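Chapter 3
Borrowing Against What You Own

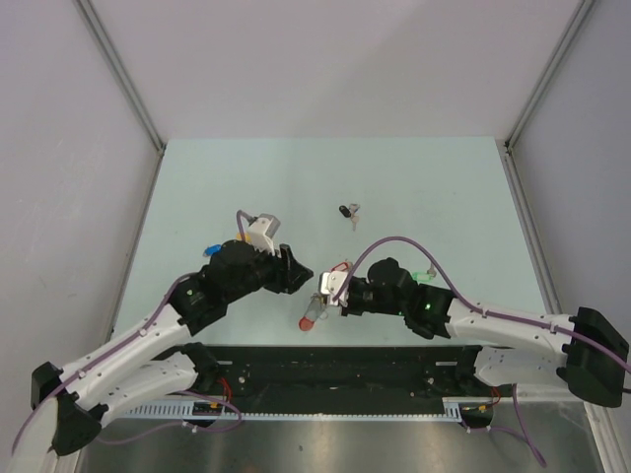
A secured loan is usually sold as the sensible choice. The rate is lower, the form is shorter, and the person at the desk will tell you that the bank "works with you" if things go wrong. Be careful with that last part. What makes the loan cheap is the claim the lender holds on your car, your savings or your house, and the claim doesn't go away because the branch staff are friendly. Keys scattered over a tabletop, with their colored tags, look like small stuff, but a key is often what a secured loan comes down to in the end. Someone else may gain the right to ask for yours.

Take a used-car loan of $2,000 from Novcombe Savings, to be paid back over 2 years. The borrower reads the monthly payment, finds it small, and signs. Add up the payments and the fees, though, and the total comes to $2,787. Was that printed in the ad? It was, in the notes at the bottom. The ad itself talked about "freedom to drive." Most readers, asked a week later, would remember the freedom and the monthly figure.

Drallitz Credit offers the same amount with no collateral and a higher rate. Many guidebooks would steer you to Novcombe without a second look. They may be right, but they tend to leave out what happens after a missed payment. With Drallitz, you face late fees, a damaged credit record and perhaps a lawsuit. With Novcombe, you face all of those and you may lose the car you drive to work. A lower rate has to be weighed against that risk, and a rate table won't do the weighing for you.

You will also hear that a secured loan "builds credit faster." We have not seen a good argument for this. Paying on time helps your record if the lender reports it, and some small lenders don't report at all. Ask before you sign, and ask for the answer in writing.

The chapter has 3 parts. The first covers what can be pledged and what a lender may do with it. The second works through the Bruvach and Virág contracts line by line, including the clauses that let a lender change the terms. The third deals with default, starting with the first late notice.

Before going on, find a loan ad and write down the total cost of the loan. If you can't work it out from the ad, write down what is missing.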